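Thirteen Winters with One Shelf: Khang Huỳnh on Reading Slowly 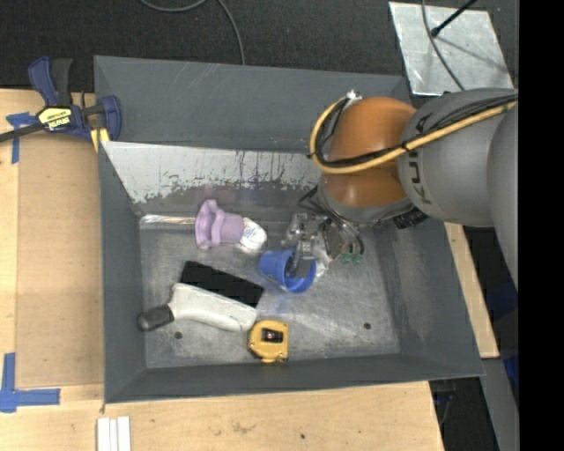 A gray metal bin with a KUKA robot arm reaching in.

Khang Huỳnh has just finished the last Lapointe novel, and he wants to talk about the ending before I've even got my coat off. "Have you read it? No? Okay, then I won't say a word about the lighthouse," he says, and then says quite a few words about the lighthouse.

It was the thirteenth book in the series, 596 pages, and he read it in his kitchen in Midamton over most of September. I've known fast readers and I've known slow ones, but I've never met anyone who enjoys being slow as much as he does! He reads a chapter, walks to the river and back, and often reads the same chapter again.

"My sister gets through 80 books a year and remembers all of them, which drives me nuts," he says. "I tried to keep up with her once. I got to March and couldn't have told you who was married to whom."

So he went back to the first Lapointe and started over, one book each winter. He writes down sentences he likes in a green notebook (it's the third notebook, the first one went through the wash) and numbers them as he goes. The latest is number 2786, a line about soup. He reads it out to me twice and it really is a wonderful line about soup.

Does he ever get bored? "Book six. Book six is all boats. I love boats and even I wanted to get off."

We talk for a while about Sasetti, whose short stories I've been pushing on everybody I know. Khang read two of them on my advice and liked one. "The one with the piano teacher, yes, yes, a hundred times yes. The other one felt like waiting for a bus." I argue, he argues back, and the coffee goes cold.

He hasn't picked what comes next. There's a fat family saga by the bed that he got at the library sale, and a friend keeps telling him to try mysteries. He's leaning toward the saga. "It has a family tree in the front," he says, already getting up to find it for me. "Look at this. Four Claras!"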